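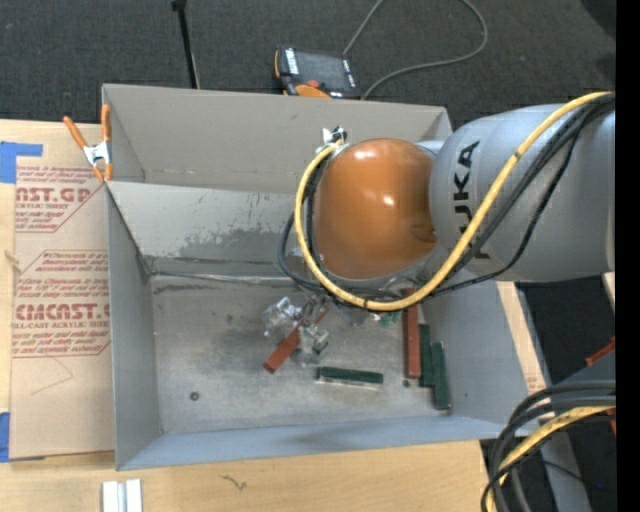
Should a small machine shop keep paper drawings on the floor? A shop with fewer than 50 active part numbers should, provided each sheet carries a revision letter and an issue date and the old sheet is destroyed when the new one goes out.

Revision Control and the Case for Paper
31 Jul 2020

The trade press has treated the paper drawing as a solved problem for a long time. Screens at every station, one master file, no stale copies. I have worked under both arrangements, and I think the case against paper is weaker than its authors assume.

The usual argument concerns stale copies. A machinist pulls revision C from a drawer, the part is now at revision D, and a batch is scrapped. This does happen. It happened at Kinik, where I spent 4 years in inspection, and the cost of one such batch paid for the viewing terminals that replaced the drawers. What the cost report left out is that the stale sheet had been issued by the office two days after the change was approved. The file on the server was also at revision C. A terminal would have displayed the wrong drawing with better contrast.

Revision control is a matter of who may release a document and what must be withdrawn when they do. The medium affects the second half of that and has little bearing on the first. If release is loose, a networked system spreads the error to all stations at once, and it leaves less evidence, as the earlier display is gone by the time anyone asks.

Paper has properties that are hard to reproduce. A marked-up print records the measured value next to the dimension it belongs to, in the order the work was done. It can lie flat next to the part under a surface plate lamp. Two people can point at it. At Jolititz the setup notes on the backs of the prints held more process knowledge than the routing database, and when the prints were scanned the backs were skipped. Recovering the feeds and fixture offsets for the older jobs took until August of the following year.

I don't argue that large shops should go back. Past a certain number of part numbers the withdrawal step becomes unreliable by hand, and my figure of 50 is a judgment from practice. A plant with several buildings has no realistic way to collect old sheets on the day of a change. Customers in regulated work may also require an electronic audit trail, in which case the question is settled for them.

For everyone else the controls are simple. Print on colored stock so that an uncontrolled copy on white paper is obvious. Number each copy. Exchange old for new at the release desk, and refuse to issue the new sheet until the old one is handed over. The Pandey cell ran this way with 20 controlled prints and a single binder, and its audit findings concerned calibration stickers.

The weak point is the exchange. It gets skipped on second shift, when the desk is unstaffed and the supervisor has a key. A locked box for returned sheets covers most of this - the remaining cases need a supervisor who will hold a job until morning. Shops that can't accept that delay should buy the terminals, and should then check how long their own office takes to post a change after it is signed.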